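# Sustby cold-weather data logger, one season in

The sales page says the Sustby "brings polar-grade monitoring to everyone." I read that line a few times before I paid for it. I keep a small record of lake ice and snow depth for a group of hobby observers, and I have bought enough outdoor sensors to distrust the word "polar" on a box.

What you get is a sealed logger, a string of 5 temperature probes to freeze into the ice, and a stake mount. It saves a reading every ten minutes and sends them over the cell network when it can find one. Mine cost $451, plus a data plan that the checkout page mentions only in the last step.

Setup went fine. The manual is thin, and the page on drilling and setting the probe string reads as if someone translated it twice. Raelene Prendergast helped me put it in and we had it reporting before lunch.

The readings are good near freezing. I checked the probes in an ice bath before they went out and four of the five agreed closely. The fifth read high and kept reading high all winter. Support (a patient man named Damian Jabłońska) told me this was "within the expected spread." The spread isn't printed anywhere I could find, so I'll have to take his word for it.

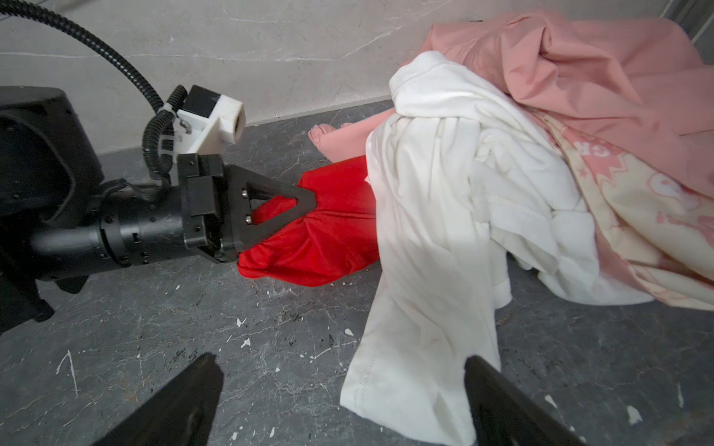
Battery life is where I lose patience. The claim is a full winter. I got most of one, and then the unit went quiet during the coldest stretch, when I wanted it most. It came back by itself three days later with a gap in the record. No warning came through the app, which still showed a green dot the whole time.

The older Vevel logger I run on the other side of the bay kept going through the same cold. It's ugly, it has no app, and you have to walk out and plug a cable into it — but I have 826 hourly readings from that stretch of winter and no holes in them.

Sustby also puts a "melt forecast" in the app. I'd ignore it. It called for open water a good two weeks early, and anyone who walked out trusting the opposite kind of mistake could get hurt. I asked how it was worked out and was sent a link to the sales page.

Would I buy it again? At half the price, maybe, for a pond close to the house. For a site that's hard to reach, no. Three stars, and one of those is for Damian answering his email.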